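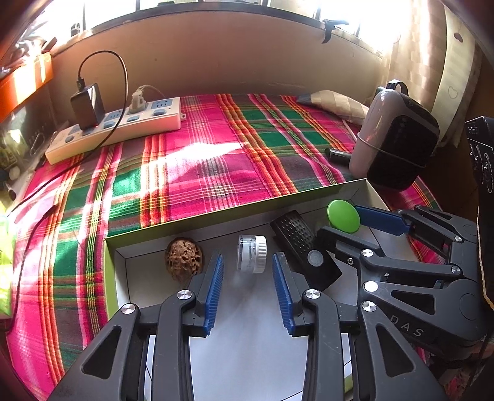 Clear container, white screw lid, on its side in the box.

Ticket: Prayer letter went out to the wrong people, in the wrong order, more than once
Product: Clilledov Mailer
Status: Closed (reopened, closed again)
Opened by: missions desk, Posetti Community Church

Problem as reported

We send a monthly prayer letter for the family we support overseas. The list has 96 addresses on it. In April the letter went to all of them, which was nice, and then it went to 18 of them eight more times, which was less nice. One supporter received nine copies and wrote to ask if things were really that bad over there.

Also, the greeting line says "Dear Furlough" for everybody in that group.

What we had tried before writing in

- Pressed Stop. It turned gray and carried on sending.
- Logged out and back in.
- Restarted the office computer, then the router, then the coffee maker, in that order.
- Sent a short apology to the people affected. The apology also went out nine times.

Log

9:20 a.m. Support asked for the name of the list. It is called "Prayer letter NEW final use this one." There is also one called "Prayer letter NEW final." We were asked which is live. We were hoping support could tell us.

10:05 a.m. Exported both lists and compared them. They match except for the 18, who were tagged "Furlough" back when we were planning host families for the home visit. Somebody imported the tags into the first name column. All of us in the office have looked thoughtfully at the ceiling.

10:40 a.m. Support found nine scheduled jobs pointing at the same tag. Each one was made by opening the letter, changing a comma, and clicking Schedule again. Clilledov treats every click on Schedule as a new job and keeps the old ones. The button for changing an existing job is called Revise and lives under a menu called More.
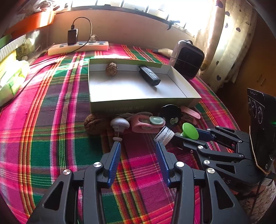 Walnut and small black device in the box; cord along the foot of it.

11:15 a.m. Deleted eight of the nine jobs. Test letter to the office address came through once. Waited. Still once. Marked as solved.

1:30 p.m. Reopened. The printed version for people without email now comes out with no addresses at all. We print those at the Mazandarani Street hall on the old Zollier label machine, 40 labels to a batch, and the whole batch was blank. The paper was in the right way up. We checked, and then checked again when asked.

1:50 p.m. Support asked if the columns had been renamed since the last print run. Yes, this morning, by us, while fixing the first problem. The label template was looking for "Addr_1" and we had tidied it up to "Street address" because it looked friendlier.

2:10 p.m. Changed it back to Addr_1. Labels print. One comes out slightly crooked at the end of each batch, but it has done that for as long as we have had the machine and we don't want it looked into.

Fix, for whoever gets this job next

1. Open the list and make sure "First name" has first names in it.
2. Go to Jobs and sort by tag. One letter, one job.
3. To change a letter, use More, then Revise. Leave Schedule alone.
4. Don't rename columns in the month the printed letter goes out.
5. Apologies go by phone.
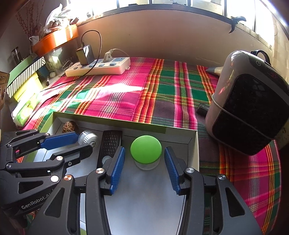
Same trouble at our church, with a Christmas letter. Deleting the extra jobs worked until the following month, when they all came back, because ours were set to repeat and only the single send had been removed. Look for a little circle arrow next to the job name and turn that off first.

Missions desk: Checked after reading this. The one job we kept had the arrow. It is off now, and we have set up the May letter by hand. The list has been renamed "Prayer letter." The other one is still there until we work up the nerve.

Closed, 4:45 p.m.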